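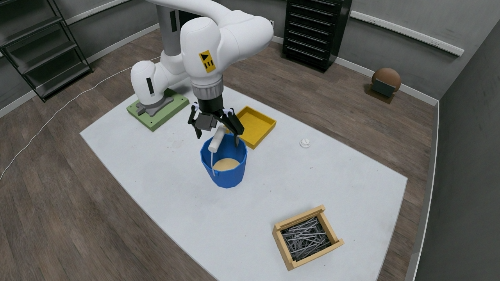
Page last updated: February

By Eleni Spahić and Marin Zupan
Reading time: 2 minutes

3. The workshop build

We should admit that the build described in this section grew a good deal more slowly than we had hoped, and that much of what we learned came from the small, unglamorous business of deciding where things should go on a table. The workshop on Radonjić Street is shared, and its members come and go at all hours, so we did nearly all of our planning in a simulated copy of the room, which we call Bimton, before anybody picked up a wrench. Figure 1 shows the layout we settled on for painting chores and small-parts chores together: the arm on its green base plate toward the far corner, the blue bucket with the roller leaning in it within easy reach, and the yellow tray and the box of nails left where a person working at the table might well put them down.

Our first layout had the bucket much closer to the plate, and the arm had to fold itself up rather uncomfortably to reach over the rim. Rodrigo Carrasco suggested moving the bucket out toward the middle of the table, and we are grateful to him, as the change spared us a great many failed plans. The nails proved harder. A dense pile of thin metal pieces, all lying across one another, is a heavy load for any contact solver, and for a while every run began with a long wait while the pile settled. We now load it already at rest.

Figure 2. Gripper fingers held apart over the tabletop.

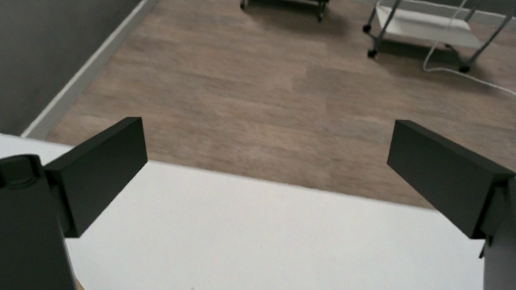

The opening width is set by the planner before each approach, and we kept it generous on purpose. With a narrow opening the fingers tended to brush the rim of the bucket on the way down, and the roller would slide off to one side before any grasp was tried. In all we ran 1,575 approaches over 2 versions of the layout, and 38 of them had to be thrown out when the roller fell clear of the bucket during loading. We did not tune the finger friction any further, though Amra Obradović has since tried softer pads in her own copy of the room and likes them very much.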